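Search the help pages Go Advanced
Home Forums Consoles Handhelds Saves and storage Sign in

Drelia: cloud save conflict between Zeleke handheld and PC, which copy survives?

tallow_bridge
Posted October 8, 2022

I play Drelia on the Zeleke handheld and on a Windows PC, both signed in to the same Avgate account. Cross-save has been on from the start and has behaved until this week.

I played on the handheld with Wi-Fi switched off for several evenings, then started the PC version before the handheld had been back online. The PC loaded the older save without complaint, I played one short session, and it uploaded on exit. When I next opened the game on the handheld I got the "Save data conflict" screen with two choices, Keep Local and Use Cloud. I have pressed neither. The handheld is in aeroplane mode and on the charger.

What I have:

Handheld save: 293 hours, up to the second ferry in Lurent.
Cloud save: six hours behind the handheld, but with a later timestamp.
PC save: same as cloud.

The handheld copy is the one I want. My worry is that the time shown next to Keep Local is the older of the two, and I have read that the service always takes the newer one whatever is pressed. Is there a safe order to do this in? I would also like a second copy of the handheld save before touching anything, but the export option in system settings is greyed out for this game.

Game version is the same on both. The handheld has 800 MB free on internal storage and a memory card fitted.

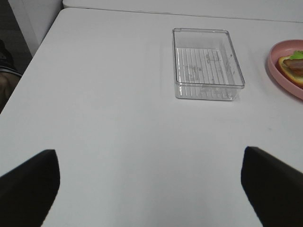
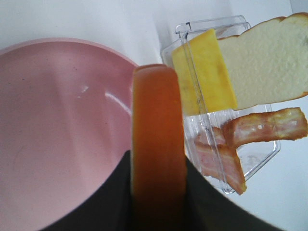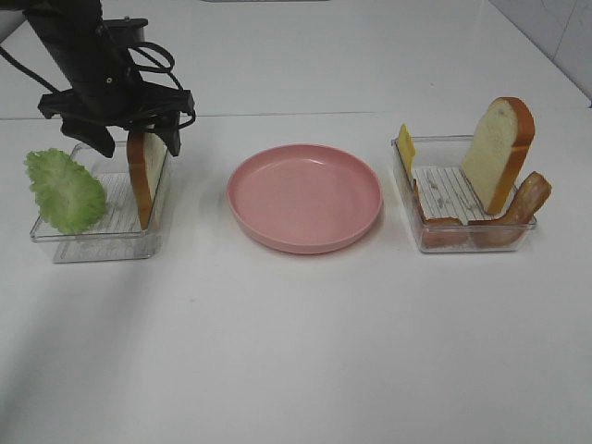 I have already restarted the handheld once, with no change. The conflict screen comes back each time the game is opened, including in aeroplane mode, so I assume the conflict flag is stored on the device. Closing the game from the conflict screen does not seem to alter either copy.

hexcellar

Keep Local does what it says. The rule that the newest timestamp wins applies only to the automatic sync, when the service sees one side changed and the other unchanged. Once both sides have changed since the last common version, the automatic rule is suspended and the choice on the conflict screen is final. The time displayed is for information.

The greyed-out export is a separate matter. Drelia marks its save container as locked while a conflict is pending, and the system settings page will not export a locked container. You can get round this with a full device backup, which copies containers without checking the lock.

I would do it in this order:

1. On the PC, exit the game fully and then exit the Avgate client. Check the notification area, as closing the window leaves it running.
2. Disable cross-save for Drelia on the PC. In the client it is under Library, Drelia, Properties, Cloud. Do this with the network cable out or the adapter disabled, so that nothing is sent when the client opens.
3. Copy the PC save folder somewhere outside the user profile. It is the folder with a long numeric name inside Saved Games. Copy the whole folder, including the small index file, or the game will treat the copy as empty.
4. On the handheld, still in aeroplane mode, go to System, Storage, Device Backup and choose the memory card. Select Save Data and leave Applications unticked. Save data alone should fit on most cards.
5. When the backup reports complete, turn Wi-Fi on, open Drelia and press Keep Local. Wait on the title screen until the cloud icon stops. Do not load the save while the icon is moving.
6. Close the game on the handheld. Go to the Avgate account page in a browser and check that the playtime against the cloud save now matches the handheld.
7. Only then enable cross-save on the PC. It may show its own conflict screen. Press Use Cloud there.

Step 7 is where people lose data. The wording is the same on both machines, but local now means the PC, and pressing Keep Local a second time puts the older save back on top.

If step 6 shows the old playtime, stop and leave the PC alone. Error 317 on the handheld at that point means the upload was rejected on a quota check. Delete an old cloud screenshot set and try again. The local copy is unaffected by that error.

orrery_low

I had this last December. I pressed Keep Local and it was fine. Didn't bother with a backup, you are probably overthinking it. Turn cross-save off if you play offline a lot, it is more trouble than it's worth.

quarterpenny

Agree with hexcellar's order, with two corrections.

The device backup is encrypted to the console and restores everything selected in one go. You cannot pull the Drelia save out on its own. If you have to restore it, every other game's save goes back to the same point, so make sure the others are synced before you rely on it.

Also, the account page is cached. After Keep Local it can go on showing the old playtime for a while. Sign out and in again before deciding that the upload has failed. The page also keeps the previous cloud version under History, with a Restore button, but only the one version. If you swap back and forth between the two machines you will overwrite it.

On the timestamp: the handheld writes the time of the last manual save to that screen and the PC writes the time of exit. The two are not comparable, and playtime is the better guide.

Back to top
Contact us Terms Privacy
Copyright 2022, all posts remain the property of their authors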